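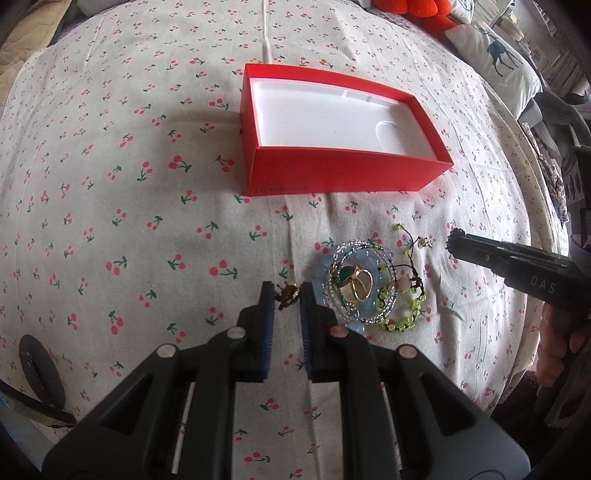 Notes for the jewellery talk, October meet-up

Start without the microphone if the room is small enough. Say hello, say my name is Châu Khương, and ask for hands up: who has a necklace at home they haven't worn for a year because it's knotted round something else? Wait for the laughing. Put my own hand up too!

Opening bit. I love this job. I know sorting jewellery sounds like something you do when it's raining and the telly is broken, but I get a real thrill from it every single time. You tip everything out on the bed and there's the ring you wore all one summer, and the bracelet your cousin made you, and you've had them all along.

Why the bed? People always ask, so answer it early. A table is hard and beads bounce. A sheet holds on to them, and if a cord snaps the beads stay more or less where they land. Mine has cherries on it, and yes, a small red bead would vanish on it, so plain is better if you've got one. Pull the sheet fairly flat first. Small clips and charms love a wrinkle.

The tangle. Slow down here, this is the part people came for.

Don't pull. Lay the whole cluster down and look at it for a minute. Find the stiff things first, the bangles and the rings, because they don't knot by themselves, they only get caught. Lift those out and half the mess has gone. A bangle looped round a beaded bracelet looks terrible and comes apart in seconds. Then the chunky beads. Then, last of all, anything on dark cord with little flowers or sprigs at the ends, because those ends hook on to everything. Work from the sprigs backwards — never from the middle.

(Demo with the green strand if there's time. Practise it beforehand, it went badly at Drenano and I was up there picking at it for 15 minutes while everyone was very kind.)

Boxes. I'm so keen on this part that I have to watch the clock. Keep your small boxes! A red one with a white moulded insert is perfect: the tray is already shaped, things don't slide about, and you can spot bright red in the back of a drawer. It doesn't matter if the lid has gone. An open box gets used more, in my experience, since you can drop a ring in with one hand at bedtime.

What goes in it? My rule is the 3 things you reach for most. For me that's a big ring with a green stone, a plain gold band, and whichever bracelet I'm in love with that month. Everything else lives somewhere else. Renato Agbayani keeps his cufflinks the same way and swears he hasn't lost one since.

Story about the Boonchu sale. We sorted 284 pieces in one afternoon, all donated, all in carrier bags. Mention the woman who found an earring to match the one in her coat pocket. Keep it short, I always go on too long.

Elastic. Frosted beads on elastic should be stored flat, please, never hung on a hook. It stretches and then one day it goes while you're on the bus. Restringing is easy and cheap, and I'll show anyone who wants to stay behind. Bring out the Zakton thread and the tiny scissors.

Odd bits. Single beads, loose clips, the charm that fell off something. One jar, lid on. Look through it twice a year. You'd be amazed what finds its partner.

Questions. Likely ones: silver going dull (soft cloth, stop using toothpaste), and children's beads (same method, bigger sheet).

Finish by handing round the empty boxes from Fekodis, one each, and tell people to have a go tonight while they still feel like it. Leave the cloths by the door. Take the sheet home this time.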